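Home | Current Issue | Archive | Submit
Filed under: Wood Finishes, Interior Materials
Print this article | E-mail this article

3. Wooden tops in shared workspaces

3.1 What the tables told us

We came to this part of the study expecting the dullest results in the paper, and it ended up as our favorite. A shared table is a wonderful record of use. Mugs, elbows, bags, laptop feet and wiping cloths all leave their own kind of mark, and in a room with windows on one side you can read most of those marks simply by crouching until the light skims the surface.

The Vuteo survey covered 156 tables at two sites, Tutia and Wivum. Both sites use light-colored wood, mostly in strips glued edge to edge in the butcher-block style. Tops built this way move with the seasons, and the movement shows first at the glue lines. At Wivum the heating comes on in November, and the fine ridges that users reported ("it feels like corduroy") appeared within weeks of that. They had gone again by late spring — a lovely small demonstration of something every joiner knows.
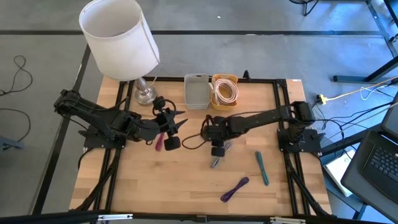
3.2 Gloss, scratches and glare

Users complained about glare far more than about damage. We had assumed that a scratched top would be disliked for being scratched, but most people had not noticed the scratches until we asked! What they had noticed was that they kept moving their chairs in the afternoon.

The two things are linked. A fresh coat of varnish throws back a sharp reflection of the window. As fine scratches and swirling marks build up, the reflection spreads into wide streaks that cover more of the table while being less bright at any one point. A worn but still slightly glossy top (Figure 1) is therefore awkward to rate. Readers of printed paper preferred it to a new top, and people using screens had no clear preference.

Figure 1. Light-colored wooden top with fine scratches and window glare. 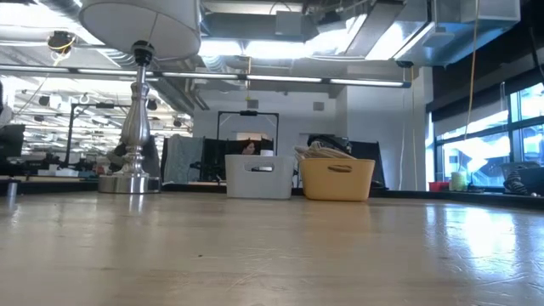
Vol. 7, No. 2, p. 675

We tried the Fallahi hard-wax oil on a small group of tops at Tutia to see whether a low-sheen finish would settle the matter. It did remove the streaks. It also took up coffee rings faster than the varnish did, and the cleaning staff, who had strong and very useful opinions on this, asked for the varnish back on the tables nearest the kitchen.

3.3 Things that stay on the table

Objects that rest in one place matter more than their weight suggests. Lamp bases, storage bins and coils of cable all trap grit beneath them, and a slight turn is enough to drag it over the finish. Felt pads help under anything rigid. For cables we have no such easy answer, but a braided sleeve can hold dust between its strands and deserves a wipe whenever the table gets one.

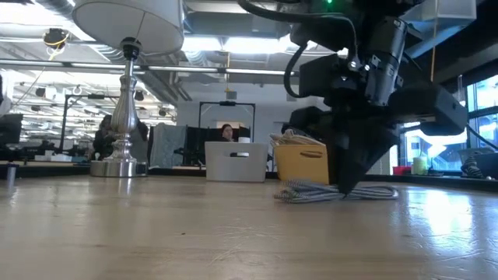
Figure 2. Striped braided cable coiled on a varnished top.

Curved scratches of up to 7 cm were common beside lamp bases at both sites. We measured them with a plain steel rule under raking light, and we warmly recommend the method to anyone with a table and a sunny window. Section 4 takes up the question of when such a top should be sanded back, and how many sandings the strips will bear.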